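Item 2962

# Saithong capsule sorting tray, white

Molded plastic tray for holding capsule halves during sorting, checking and counting. Each half sits in its own round cup with the open side up, so the inside and the rim can be looked at without picking the piece up again. Sold by Inevmont in packs of 10 or in cartons of 44.

| Detail | |
|---|---|
| Item number | 2962 |
| Color | White |
| Material | Plastic |
| Use | Dry, small molded parts |
| Pack sizes | 10 or 44 trays |
| Lead time | 19 working days for cartons, packs from stock |

## Loading

Lay the tray flat on a table and load from one edge. Leave the next tray beside it, empty, so the sorter can move over when the first one is full. Parts go in by hand, and most people pick up several at once and set them down one after another. 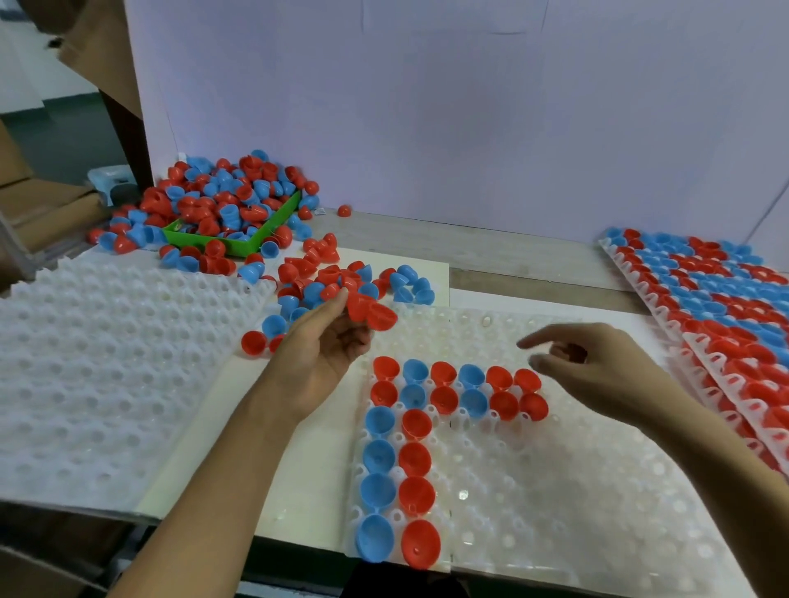
Mixed colors can share a tray. Some customers want one color per tray and some don't care, as long as every cup is filled before the tray moves on. With red and blue halves in the same rows, as on this table, a cup that has been missed still shows up white. If you sort by color, write the color on the tray label before loading starts. Trays can be loaded from either side, and left-handed sorters need no special version.

## Setting up the table

Our standard layout came from Chutima Rattanakul at the Drudus packing room, and we send a copy with every carton:

- Unsorted halves go at the back of the table, against the wall. A shallow box will do for bringing them over.
- Trays go at the front, within easy reach.
- Keep some bare tabletop between the two for loose pieces.
- Tape the job sheet to the wall at eye level. For defect screening, the sheet should say so in large type.
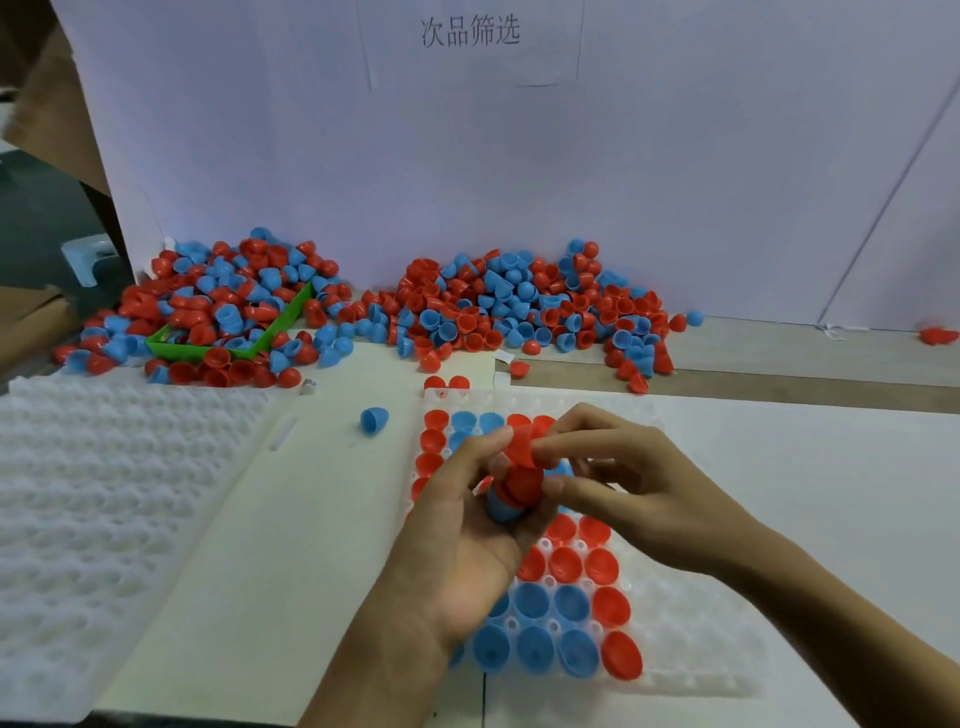 ## Checking for defects

Nested halves must be pulled apart before they go into the cups. A stacked pair looks like a single piece from above and throws off the count. Look for cracked rims, short molding and marks on the inside. Rejects go in a separate container, never back in the pile.

A full tray should be carried level with both hands. Do not stack loaded trays without a flat board between them.
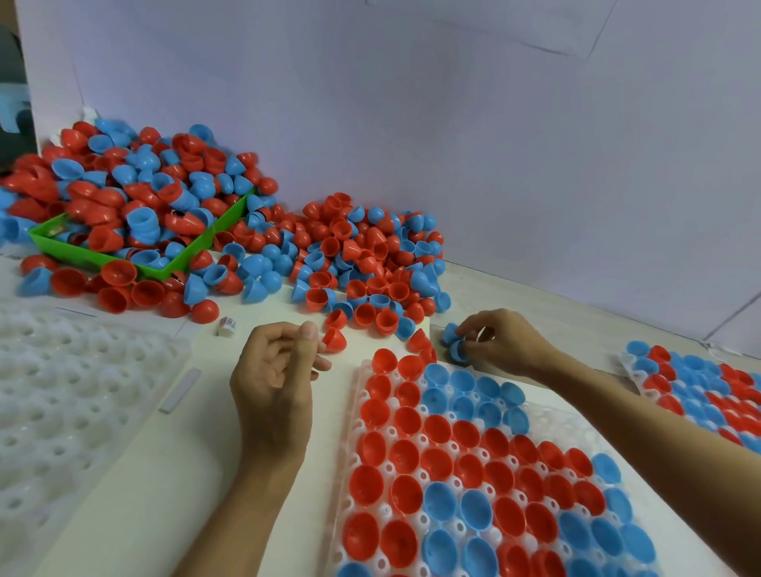

**Can the trays be washed?**

Use lukewarm water and mild dish soap, then let them air dry upside down. Keep them out of the dishwasher, where the heat can warp the edges.

## Ordering

Carton orders go through Samran Yimyam at the Inevmont sales desk. Please quote the item number. The older Presa tray has a different cup spacing, and the two should not be mixed on one job.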